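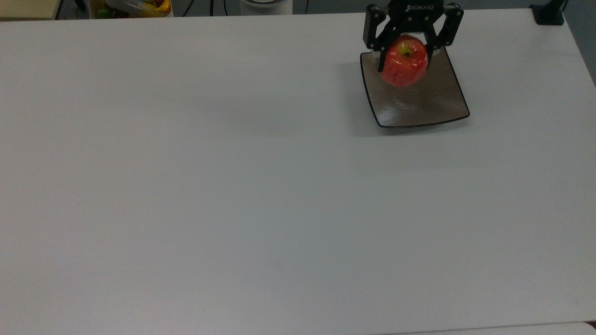
4. Table chores: placing fruit on a plate

The place routine moves one piece of firm fruit onto a plate and releases it. It is one of the few kitchen chores the Sollura software is rated to run without a person confirming each step. Clearing, washing and stacking are not supported in this release (see 4.3).

4.1 Before you start

1. Set the plate flat on the table. Square plates may be turned at a slight angle.
2. Clear other objects from the area next to the plate.
3. Check that cables at the far side of the table hang free of the arm's path.
4. In the Chores menu, select Place, then Single Item.

Note: Glossy fruit reflects overhead light and can shift the detected center. If the outline on the screen does not match the fruit, dim the lights and run Detect again.

4.2 Running the routine

1. Set the grip force to 37. The scale runs to 100.
2. Press Start. The fingers close on both sides of the fruit.
3. Wait for the hold check – 5 seconds.
4. Confirm that the fruit is over the plate, then press Release.
5. When the arm has moved clear, check that the fruit rests inside the rim.
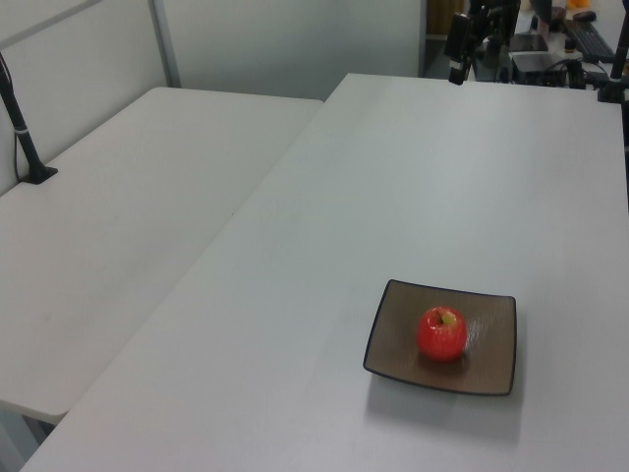 Yvette Gosselin: We get a good placement nearly every time with apples. Pears tip over on release, and I still wouldn't call this setting a table. Please say so in the manual.

The comment was received on the April draft and is accepted. Treat Place as a single-item routine. Pears and other fruit without a stable base need a bowl, and the bowl profile must be loaded separately.

Caution: Do not raise the grip force above 50 for fruit. Bruising may not show until later.

Caution: Keep hands off the table from Start until the arm has moved clear.

4.3 Chores not supported

Picking up a loaded plate. The plate profile covers empty plates only.
Wiping. The Rokik wrist module reads contact force but does not control it closely enough.
Cutting or peeling of any kind.
Sorting mixed fruit from a container – available as a trial function, supervised use only.

For error codes raised during Place, go to section 7.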